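3.2 Sorting and weighing of kitchen waste

Households in the Kovidwood and Soltora districts were asked to keep food waste apart from all other rubbish for 11 weeks. Each household received a lidded caddy and a set of paper liners. Caddies were collected on Saturday mornings, before the general round, and taken to the Watkins depot for sorting on the same day. Liners that had split were recorded as such and their contents were weighed with the rest.

At the depot the contents of each caddy were tipped out and sorted by hand into avoidable waste (bread, leftovers, unopened goods) and unavoidable waste (peelings, bones, tea leaves). Mixed items were split where this could be done with a knife. Where it could not, the whole item was assigned to the larger fraction by eye. Fractions were weighed in plastic trays on a bench scale reading to 2 g, and the tare was checked at the start of each tray.

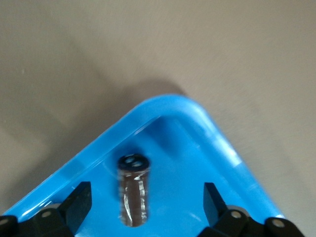 Fractions lighter than 20 g were entered as trace and left out of the district means. This affected the unavoidable fraction more than the avoidable one, mainly in single-person households, and the effect on the totals was small. Liquids were a greater difficulty. Soup, milk and sauces soaked into the liners and could not be recovered in full, so the figures for avoidable waste should be read as lower bounds. The diary returns suggest that most liquid waste went down the sink in any case — a route that caddy studies cannot measure.

Moisture loss between set-out and weighing was estimated from control caddies filled with 300 g of chopped vegetable matter and left outdoors overnight at two addresses in each district. No correction was applied to the household data, as the loss in the controls varied more between nights than between districts. Records were entered twice in the Kulolico database by separate staff, and entries that did not match were checked against the paper sheets.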